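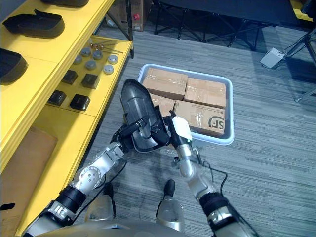 A black shoe sole in front of a grey tub of taped cardboard boxes.

Onder newsletter and blog project
Progress report to Plustton, period ending July

Summary
The move from the old blog to the new site is finished and the weekly newsletter is going out on schedule. The list stands at 2,466 subscribers, against a target of 2,000 for this stage. Work on the archive is behind.

Newsletter
Issues go out on Thursday at 7 a.m. We dropped the long introduction in the spring and now lead with the main article. Replies from readers have picked up, mostly questions that later turn into posts. We tried two subject line styles and kept the plain one. The sign-up form now sits at the end of each post as well as in the sidebar, and most new subscribers come from the end-of-post form.

Blog
All current posts are on the Drirkley host. Old links redirect properly, apart from a group of category pages that still return an error. Bilyk has the list and will fix them under the existing support agreement, at no extra cost to the grant.

Archive
We planned to re-edit 200 older posts by the end of this period and did not get there. Many need new images, and some refer to services that have closed — these take longer than a straight edit. We ask to carry the unspent editing money into the next period. The total budget does not change.

Next period
Finish the archive edits, organize the posts by topic, and run the reader survey. The draft survey questions are attached for your comments. We would like them back before the August issue is laid out.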